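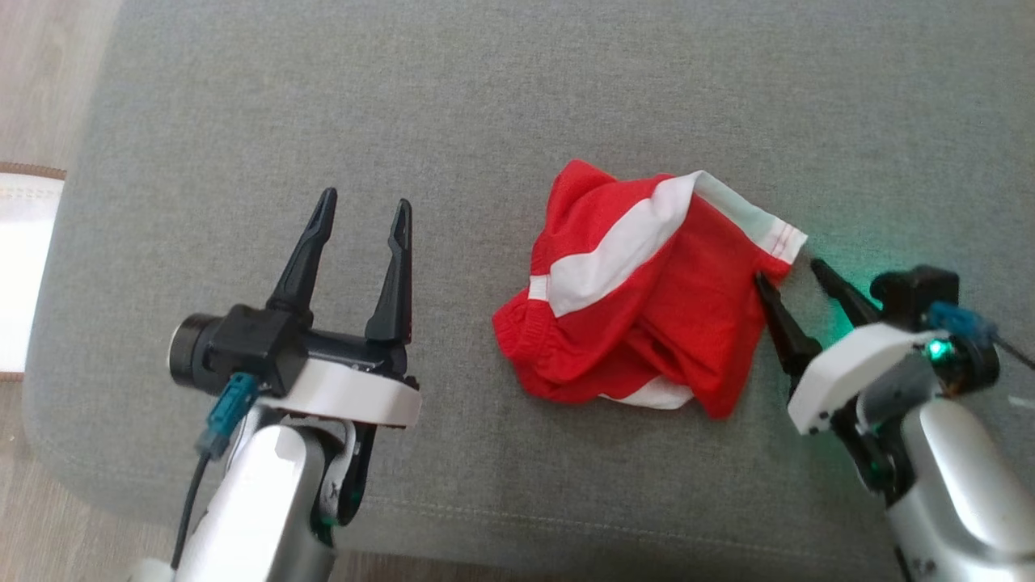 Trabalho com roupa dos outros há tanto tempo que já dobro toalhas de restaurante sem dar por isso. Por isso, quando a Sester pôs dois braços robóticos a aprender a dobrar na nossa lavandaria de Gilton, fui das primeiras a torcer o nariz. E continuo a torcê-lo, mas por outras razões!

O medo que toda a gente tinha era o despedimento. Até agora ninguém saiu. O que mudou foi o resto: passamos mais de 700 peças por turno e as fáceis (lençóis, fronhas, panos lisos) vão deixando de ser nossas. Ficam-nos os elásticos, as golas tortas, os calções embrulhados que chegam do ginásio – tudo o que cansa mais a cabeça e as mãos. Antes, uma pilha de fronhas era o meu descanso, dava para conversar com a colega do lado. Agora esse bocadinho desapareceu e no recibo do ordenado não vem nada por ele.

O Kelechi Ajayi, que é o nosso encarregado, acha que exagero e que os pulsos me vão agradecer. Talvez, os pulsos sim. Mas se a parte simples do trabalho vai para a máquina, então a parte difícil tem de ser paga como difícil, e as pausas têm de voltar ao horário, escritas. Foi isto que pedi na reunião de fevereiro e é isto que vou pedir na próxima.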